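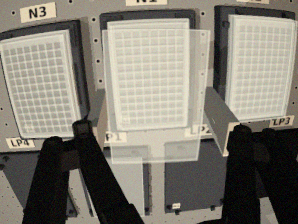
White plates in their slanted holders, N3 on the left.

1/29/24

Quick one, lunch is almost over. Finally sat down with the map for Lornosow and I think June is happening.

For anyone new: Lornosow is the big lump at the north end of the Ustine range. Not the highest, that's Ondivach, but it's the one you see from the highway and the one I've been staring at for years. Wendy Hartley went up it two summers ago and hasn't shut up since.

The plan so far. Drive to the Yáñez trailhead the night before, sleep in the car. Start early. It's 16 miles round trip if you take the east ridge, 12 if you go straight up the gully, and Wendy says don't go up the gully. Loose rock the whole way and people above you kicking it down. So, ridge.

Snow is the thing I keep going back and forth on. North side holds it late. Last year there was still a big patch below the saddle at the end of June and a guy on the trail forum turned around there with no ice ax. I have an ax. I have used it exactly once, on a slope my neice could have sledded down. Will practise before then, or at least thats the idea.

Water - one creek at the bottom, then nothing til the tarn. Carrying three liters.

Pack weight is a problem. Weighed everything last night and got 34 pounds for an overnight, which is silly. The tent is old and heavy. Wendy got hers down to 22 and she brings a real pillow. Might borrow her stove.

Also still need:
new laces
bear can (rent?)
the parking pass, they went online only
sun hat, lost mine on Ondivach

Knee is okay. Did the stairs at the stadium twice this week, more than 12 laps the second time, and it only complained on the way down. Going down is the part that worries me with that ridge, it's long and all the steep bits are near the top when you're tired.

If you've done the east ridge in June tell me what the saddle was like. Comments are open again, I fixed the spam thing I think.

OK back to work. More when I have the permit dates.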